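Coating repair on buried steel pipe: a talk with the integrity lead at Evcombe

Field-applied coating repair takes up a small share of a pipeline contract and a large share of its later dig-ups. We spoke by phone on a Monday afternoon with the integrity lead at Evcombe, a contractor that maintains buried steel gas and water mains for regional utilities. The conversation began with surface preparation.

"Most disbonded patches I have looked at had the right product on them," the integrity lead said. "The steel underneath was the trouble. You find mill scale at the margin, or a polished surface where someone ran a worn wire wheel over it. A polished surface looks clean and holds nothing."

Evcombe's repair procedure calls for abrasive blasting wherever access allows it, and a bristle-type power tool where it doesn't. The parent coating is feathered back on all sides of the defect and roughened for a further 100 millimetres, so that the patch lands on sound material. Profile depth is checked with replica tape, and the tape is stapled to the day sheet.
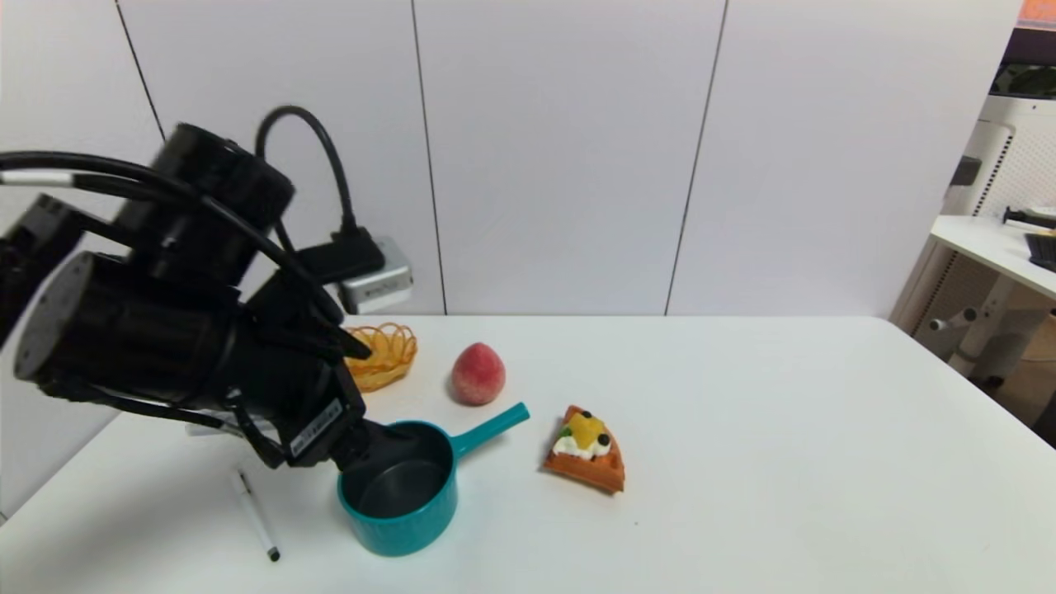
Does a small holiday need the same preparation as a large bare area?

The preparation grade is the same for both, but the method changes. A pinhole can be abraded by hand and filled with a melt stick or a two-part epoxy, depending on the parent coating. A bare area larger than the crew's limit for patching goes to a full wrap or a sleeve.

The integrity lead was less settled on the subject of melt sticks. They are quick, and crews like them, but they depend on the pipe being warm enough. "On a main carrying cold water you're heating a very large heat sink," the integrity lead said. "The stick melts, the steel doesn't warm up, and you get a button sitting on top of the coating. We've stopped using them on live water mains. Gas we still argue over."

Evcombe now specifies a brush-grade liquid epoxy for live water work. Before the change it ran a trial on a decommissioned length at its Grolton yard, with 30 patches placed at different clock positions on the pipe. Pull-off tests were done after full cure. The weakest results came from the six o'clock position, where material had sagged before it gelled - a known problem, and one the yard dealt with by applying two thinner coats.

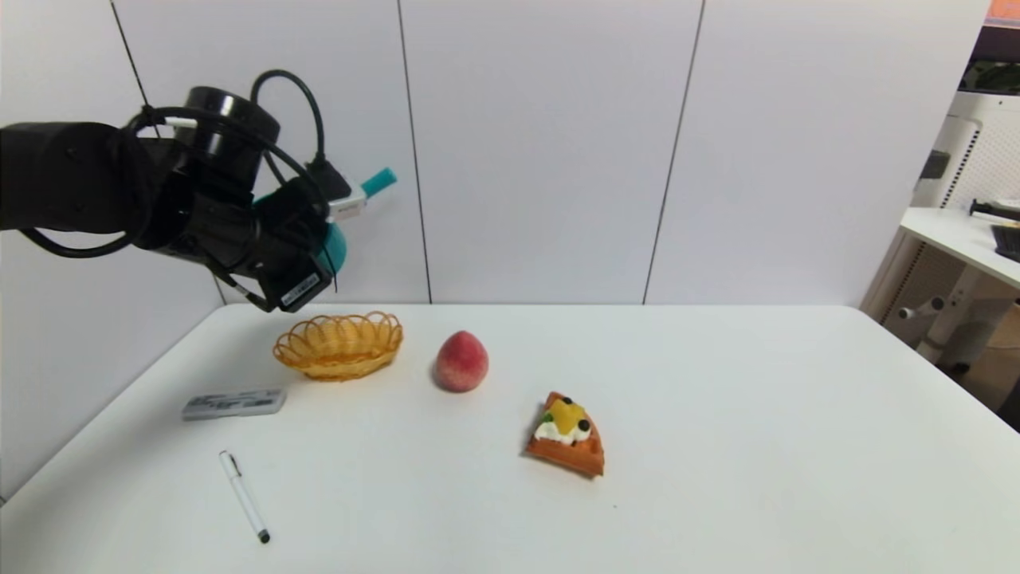 Robotic arm and gripper over a white work table.

Moisture took up much of the rest of the call. The procedure requires the steel to be at least 5 degrees above dew point before any coating goes on, which is a wider margin than many product sheets ask for. The integrity lead defended it on practical grounds. "The reading is taken at the top of the ditch by someone standing in the sun. The pipe is in a wet hole. I want some room between those two numbers."

Holiday testing follows cure, at a voltage set from measured film thickness. Older procedures used one fixed setting for every repair. The integrity lead sees two faults with that: a thin patch can be punctured by the test, and a thick one can pass with a void in it. Crews carry a printed table and write both the thickness and the voltage on the sheet. Where either value is missing, the patch is tested again before backfill.
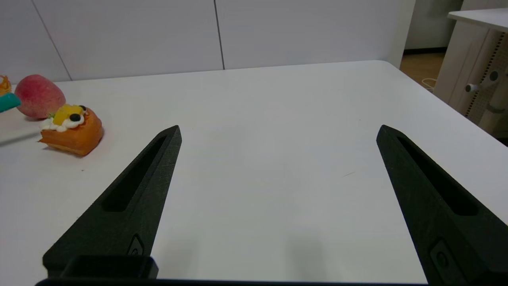

Emar Aquino
Technical Writer, Pipeline Maintenance

On cathodic protection, the integrity lead was careful to keep the two systems apart in the paperwork. A working rectifier will protect bare steel at a missed holiday, and it will also drive disbondment outward from a poor patch. Repairs are therefore logged against the nearest test post, and the current demand on that section is compared before and after a season's work. A rise gets a survey crew out.

Asked what was next, the integrity lead mentioned the records. Evcombe holds day sheets for more than 1,000 repairs, most of them on paper and many with the ambient readings left blank. They are being entered by hand over the winter, starting with the oldest mains. "I'd like to know which crews were coating in the rain," the integrity lead said. "Some of those sheets are going to be hard to read."

The revised procedure goes out to crews in May, with the dew point table moved to the front page.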